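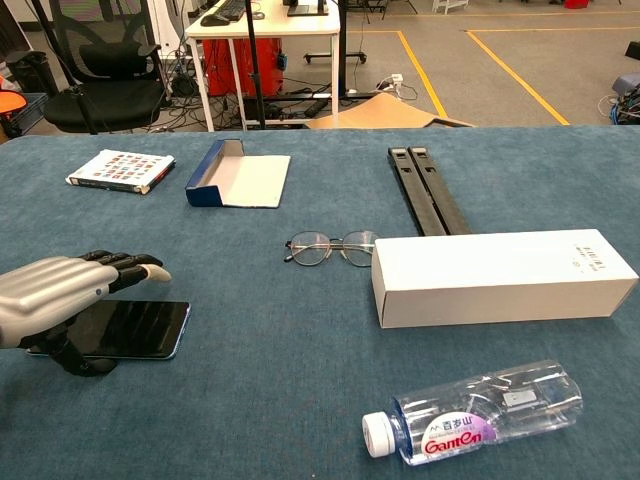 **Grelleslow Polytechnic — Department of Applied Automation**

# Chapter 10: Comparing End Effectors

A gripper that performs well on a test block may perform poorly on a pair of eyeglasses. The block is rigid, has flat sides, and can be held almost anywhere. Eyeglasses with thin metal frames offer few good contact points and can bend under a force that a cardboard box would tolerate. A phone lying flat poses a different problem, as there is very little height for a finger to close against. For these reasons a comparison of end effectors begins with the choice of objects.

The bench trials in this chapter use everyday items placed on a cloth-covered table. They include a smartphone, folded eyeglasses, a small book, a long white box, and a plastic water bottle on its side. Students should note how each item rests before the hand approaches it. A bottle lying down may roll when touched off center — a result that should be recorded as a failed grasp only if the hand does not recover it.

Three devices are compared. The Clirergate is a jointed hand with separately driven fingers. The Kartha is a parallel gripper with 2 flat jaws. The Mistetti is a suction tool, included because many packing lines use nothing else. Each device is run with the same arm and controller, so that differences in the results can be assigned to the device with some confidence.

The procedure was prepared by Maricruz Huerta and revised by Erzsébet Fülöp after its first term of use. It calls for 14 attempts per object with each device. The department's records now hold more than 2,000 attempts, and Section 10.3 draws on them to show how the ranking of the devices changes with the object set.

## 10.1 Terms Used in This Chapter

**Approach pose.** The position and angle of the device just before contact. A palm-down approach is assumed unless the text states otherwise.

**Grasp success.** The object is lifted clear of the table, held, and returned without being dropped.

**Clearance.** The free space between the device, including its mounting parts, and any nearby surface. Clearance is measured at the lowest point of the full assembly, which may be a bracket and not a fingertip.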